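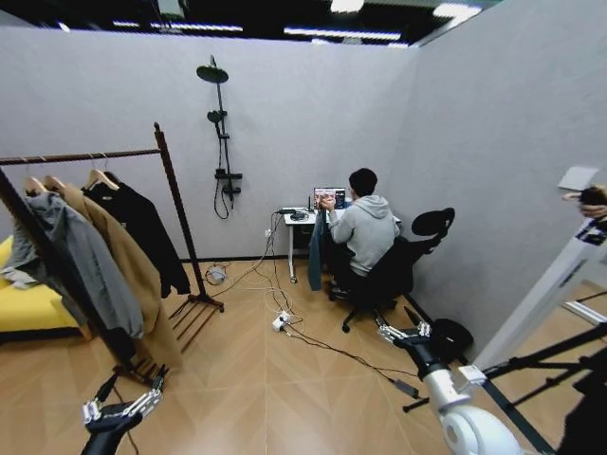 Dark wood clothes rail with three garments on it, against a grey wall.

Padska is a free-standing clothes rail from Birnavik, sold flat-packed with a set of wooden hangers. It has a single horizontal top rail, a tall upright and a slatted base. I have used it for long coats and jackets, and lately for T-shirts.

Assembly took 11 minutes with the supplied key. The pilot holes lined up. One bolt in the base needed backing out and starting again before it would seat. 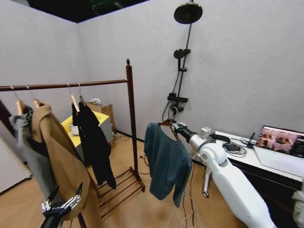 The finish is an even reddish brown, with no runs at the joints. The upright is topped with a small rounded finial, a plain turned piece that takes up no hanging space. Under load the rail shows no sag that I can measure with a straight edge. Side-to-side movement is 2 mm at the top once the bolts have been retightened, which I would do after the first week.

Clearance is the main limit. A full-length coat comes down close to the base, so the slats are of little use for shoes directly beneath one. Shorter jackets leave more room. 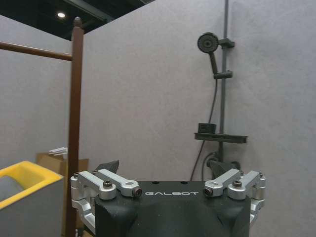
Hangers slide freely along the round rail and do not mark the stain. The hooks supplied are thin wire with enough opening to go over the rail without forcing. Broad-shouldered coats overlap their neighbours unless spaced out by hand. The Orkik rail I used before had notches for this, and I miss them. 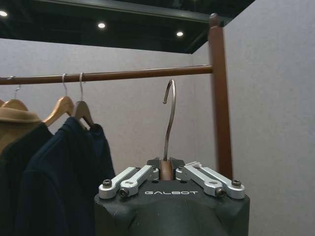 Rácz, 13 December 2018

The price is unchanged at 1,025 including delivery, and spare hangers are still sold separately. The bolts have been tightened once more since March. No cracks at the joints, and the finials remain firm. Recommended for coats, less so for anyone who needs shoe storage as well.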